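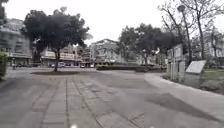 Omard Ula Outdoor Unit
Set-Up and Maintenance Manual, Issue 901
Section 6: Preparing a Paved Site and Teaching the First Route

6.1 Scope

This section covers the first set-up of an Ula unit on an open paved site such as a public square, park edge, or campus walk. It applies to units with the standard wheel set and front camera. For indoor sites, see Section 5. For winter tires, see the supplement supplied with the tire kit.

The work requires two people. One person, the operator, drives the unit with the hand controller. The other, the attendant, walks beside it and carries the remote stop. Both must have completed the operator course and must be named in the site record.

6.2 Site Survey

Complete the survey on foot before the unit is unloaded.

1. Walk the full route in both directions. Note every change of surface, including joints between concrete slabs and paving bricks.

2. Mark each tree bed on the site plan as a closed obstacle. Draw the boundary at the outer rim of the bed, even where the soil is level with the paving.

3. Mark curbs on both the high and the low side. A curb that bends must be drawn with a point at each change of direction. Do not draw it as a single straight line.

4. Mark hedges, signs, sign stands, and lamp posts. For a tilted sign board, mark the widest part of the board and not the foot of the stand.

5. Note where the paved area meets a street. The outer limit of the route must remain at least 1110 mm inside that line.

6. Enter the plan in Plandport under Sites, New Site, and save it as a draft. The site cannot be released until step 9 of 6.5 has been signed.

Note: Tree crowns can weaken the satellite position signal. Where the route passes beneath a dense crown, add at least two ground landmarks within view of the front camera.

6.3 Unloading and Starting the Unit

1. Park the transport vehicle on level ground and set the parking brake.

2. Lower the ramp. Check that both feet of the ramp are flat on the paving.

3. Release the transport straps, rear pair first.

4. Turn the main switch to ON and wait for the steady green lamp. Start-up takes almost 600 seconds when the unit has been stored without a battery.

5. Press the remote stop once. The unit must report STOP HELD on the hand controller. Release the stop and confirm that the message clears.

6. Drive the unit down the ramp in SLOW.

CAUTION: Do not stand on or below the ramp while the unit is on it. Do not attempt to hold the unit back by hand.

6.4 Checking the Front Camera

Carry out this check at every new site and after any contact with the front body.

1. Place the unit on level paving, facing along the longest open stretch of the route.

2. On the hand controller, open Camera, Live View.

3. Confirm that the ground fills the lower half of the view. A small part of the unit's own front body may show at the bottom edge. This is normal and must not be masked by hand in the software.

4. Confirm that upright objects, such as lamp posts and the corners of buildings, appear upright. If they lean, loosen the two bracket screws, level the camera, and tighten the screws evenly.

5. Wipe the lens cover with the cloth provided. Do not use glass cleaner.

6. Select Store Reference. The stored view is used for comparison at each later start.

Note: Under an even, overcast sky the automatic exposure may settle on the sky and leave tree crowns and shaded ground floors very dark. Set Exposure to GROUND before storing the reference. Repeat the check on the first clear day and store a second reference.

6.5 Teaching the Route

1. Place the unit on the start point and select Teach, New Route.

2. Drive the route in SLOW. Keep the unit at least 600 mm from all curbs, hedges, and tree beds.

3. Where brick bands run along the direction of travel, keep the wheels to one side of the joint if the width allows. Where a band curves, cross it once at a clear angle.

4. At each crossing between brick and smooth concrete, stop for a moment and press MARK. The unit records the change in wheel vibration.

5. Do not follow the line of the brick pattern in place of the planned route. The pattern may continue past the permitted area.

6. The attendant must wave the operator to a stop if a person, bicycle, or motor vehicle enters the route. Wait until the way is clear, then continue. There is no need to begin again.

7. Return to the start point and select Finish.

8. Run the route once in AUTO at reduced speed, with the attendant holding the remote stop.

9. Sign the route record. The site supervisor must countersign before release.

CAUTION: Parked cars must not be used as landmarks. Delete any landmark that the software has placed on a vehicle before the route is saved.

6.6 Faults During Set-Up

Code 364, Reference Mismatch. The live view differs from the stored reference. Clean the lens cover and repeat 6.4. If the code returns, check the bracket for play.

Code 901, Boundary Not Closed. The site plan contains an open line. This occurs most often at curved curbs. Open the plan in Plandport and join the end points.

Any other code is listed in Section 11. Do not clear a code more than twice without finding its cause.

6.7 Records

Keep the signed route record with the unit's log. Questions on this section may be addressed to Tatiana Bednárik, Field Service, Omard. Requests for changes to the manual are handled by Blažena Kopecký, Technical Publications.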